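Search this site
Enter keywords... Go

The Living Room Reset: A Student Project on Laundry and Clutter in Small Apartments

December 29, 2022
By the Home Studies project group, Stavedport

Our group picked laundry because all of us had the same fight at home. Clothes come off in the living room, land on the couch, and stay there until company shows up. We wanted to know if the place where the basket stands changes how fast a room gets picked up, and we ended up having way more fun with this than we expected (who knew you could argue for a whole lunch period over a basket!).

What we did

Five households in Stavedport and Hornville agreed to take part. Each one kept a tally sheet on the fridge for two weeks in July. In the first week the laundry basket stayed in its usual spot, mostly a bathroom or a bedroom closet. In the second week it moved to the living room floor, in plain sight, within reach of the couch. Every evening somebody wrote down how many stray pieces were still lying around at 7 p.m. and how many minutes the pickup took.

We counted a piece as stray if it was cloth and it wasn't where the household said it belonged. That sounds simple. It took three meetings to settle. Are throw blankets stray if they are on the couch but not folded? We said no. Are dish towels laundry? We said yes, if they had left the kitchen.

What we found

In the closet week the households left 33 stray pieces between them on the worst evening. In the living room week the worst evening had nearly half that. Pickup got shorter in every home but one, and that family told us they had always been quick and didn't like looking at the basket. Fair enough! We put their numbers in anyway.

The biggest surprise was where things pile up. We had guessed the floor. The sheets said couch, by a lot, and the back of the couch more than the seats. Things on the floor are in the way, so people grab them. A shirt hung over a backrest looks kind of put away, and people quit seeing it. One household wrote "oh, THAT" next to the same sweater four nights running.

We also learned that the kind of basket matters more than we planned for. Two households had tall hampers with lids, and the lids were a problem - people set things on top and walked off. Open, low baskets did better. We liked holes in the sides too, for airing out gym clothes, though we didn't measure smell and nobody volunteered to.

Red item in the basket, couch still to go:

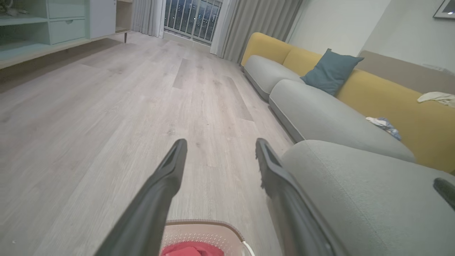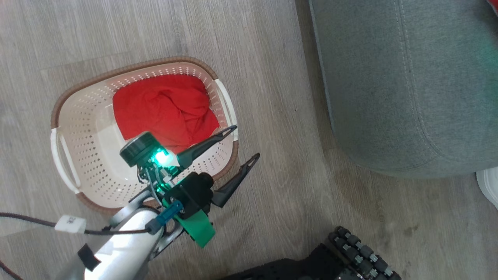
Color turned into its own side project. Our original plan had one basket for everything, but three of the households sort before they wash, so a shared basket only moved the work to later. We tried a rule where the brightest things go in first and the light things wait for their own load. With one bright red piece in a pale basket like this one, you can tell at a glance which load has been started, and the kids in our test homes picked that up right away. It worked less well with dark baskets. For a bigger version of the study we would give everyone the same light-colored basket so that this doesn't get mixed in with the rest.

What we would change

Two weeks is short. The second week may have gone better partly because people were used to filling out the sheet by then, and we can't separate that from moving the basket. Next time half the homes should start with the basket in the living room and switch to the closet after. We would also split the tally into couch seat, couch back, floor and other, right from the start. We added those columns by hand on day two and some of the early sheets have question marks in them.

Still, four of the households have kept the basket where we put it, and one asked for more tally sheets. We printed them extras.

Related
Kemppainen Hall Science Night: Project Titles
Does a Shoe Rack Help? Results From Hornville
Vakura Reading Corner: Building Shelves That Fit
How to Make a Tally Sheet People Will Fill Out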